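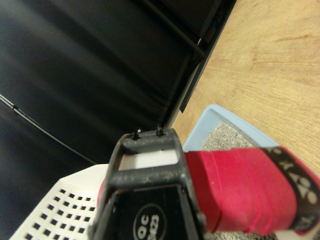 Dale Kennedy
28 Mar 2019

1/ A thread on cat litter. Mute me now if you're eating. I have had a cat for one winter and already hold more opinions on this than I do on most governments.

2/ The cat is called Sutherland. He came with the name. It makes the vet's receptionist sit up straight, and then he walks out of the carrier backwards.

3/ First thing. The tray. I assumed a tray was a tray. The pet shop in Hulby has an entire wall of them, and at one end there's a thing with a roof, a door and a carbon filter that costs more than my first car's MOT.

4/ I bought the roofed one. Obviously I did. Sutherland looked into it as you'd look into a pub with no one in it, and went behind the sofa.

5/ So we now have a plain light blue one with a raised rim. Rectangle. No door. He took to it inside a minute. The roofed one is in the loft with the bread maker.

6/ The rim matters more than you'd think. Sutherland digs like he's left his keys in there. With a low edge you will be finding grit in your slippers until October.

7/ Litter itself. There are wood pellets, paper pellets, crystals, something made out of walnuts, and the grey stuff. I have tried the lot on a cat who didn't ask to be part of a study.

8/ Wood pellets: smell like a hamster's holiday let. Paper: turns to porridge. Crystals: noisy, and he kept stopping halfway to listen to them. Walnut: he ate one.

9/ Grey granules it is. Plavell do a big sack, and the small print on the back promises "a calm home". I'd settle for a home where I can walk to the kettle in socks.

10/ How deep? The sack says one thing, the forum says another, and Brock Friesen next door says "to the second knuckle", which is how he measures everything, including rice and compost.

11/ For the record Brock is right about the litter. He's wrong about the rice.

12/ Pour it slowly. Get the sack right down near the tray and tip gently. Pour from chest height and you'll have a fine grey film on the telly and a cough that worries your colleagues.

13/ Then the scoop. I went without one for the first week and used an old serving spoon. We don't have people round much, so the spoon's retirement went unnoticed.

14/ Mine's white plastic with a grid of square holes. The holes are the entire product. Too small and you lift half the tray every time. Too big and what you wanted to lift goes straight back where it was.

15/ I read reviews before buying it. One scoop had 2512 of them. I got through a shameful number, including a lengthy feud between two strangers about slots versus squares. I was team squares by the end and would have fought in the street for it.

16/ Technique, such as it is. Go in at the edge, slide along the bottom, lift, small shake, wait. Everyone skips the wait. The wait is where the clean granules drop back through and you stop throwing your money in the bin.

17/ Small shake, mind. My mother-in-law shakes it like she's panning for gold and the results are on the skirting board.

18/ While we're at it, do not scoop while the cat is watching. Sutherland sits a yard off and follows every movement like I'm burgling him. The second I've levelled it off, he's in. Every time. I've started to feel managed.

19/ The bin. I fought this one for ages. "We have a bin," I said. "It's outside. It has wheels." Then it rained for most of February and I gave in.

20/ Ours is round and white, with a lid edged in pink. I was sent out for white. The shop had white with a bit of pink. I said it was the last one, which was true of that shelf, if you didn't look at the next shelf.

21/ It has a liner in it, a clear bag with more bag than bin. You fold the extra down over the outside and it droops there looking like it's slept in its clothes. I've tried tucking it. It comes back.

22/ I nearly got an Iltel one that seals each go in its own little twist of film. Then I saw the price of the refills. 399 quid over a cat's lifetime, by my back-of-envelope sums, on sausage casing for something I'd rather not have a souvenir of.

23/ Keep the bin right next to the tray. Please. I had it across the room at first, and that's a long walk with a loaded scoop and a cat who believes ankles are furniture.

24/ Also open the lid BEFORE you scoop. I realise this sounds like advice for a child. I've stood there with my hand full, trying to do the lid with an elbow, and I've got a mortgage.

25/ So that's the full kit, and I'm quite proud of it: bin on the left with its lid tipped open, tray beside it, scoop resting in the litter.

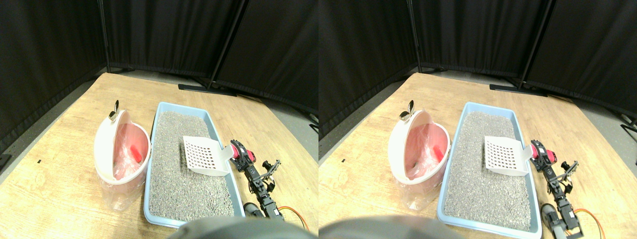 26/ Where to leave the scoop between goes is its own argument, by the way. I park it in the litter up by the rim. Brock hangs his on a hook. Brock has a label above the hook. It says SCOOP.

27/ The case against leaving it in the tray is that the cat may object. Sutherland has buried mine twice. I've chosen to take that as tidying.

28/ Full change: tip the lot out, wash the tray with hot water and a bit of washing-up liquid, rinse, dry it properly. I mean properly. Put fresh granules in a damp tray and you've made a paving slab.

29/ I've learnt that last one with a butter knife and 3 kettles of hot water, so you needn't.

30/ Do not put any of it down the loo. The sack says so, and so does the plumber who came to my brother's flat, at some length, while charging for the length.

31/ A mat under the tray helps a bit. It catches what falls off the paws and then the cat picks up the mat with one claw and moves it somewhere else. Ours lives in the hall now. I think he prefers it there.

32/ Somebody's already replied asking if I'm all right. I've written roughly 2000 fewer words on this than I'd like to, so yes, very restrained, thanks.

33/ And to the person asking slots or squares: squares. I've muted the slots people.

34/ Got to go. I can hear digging.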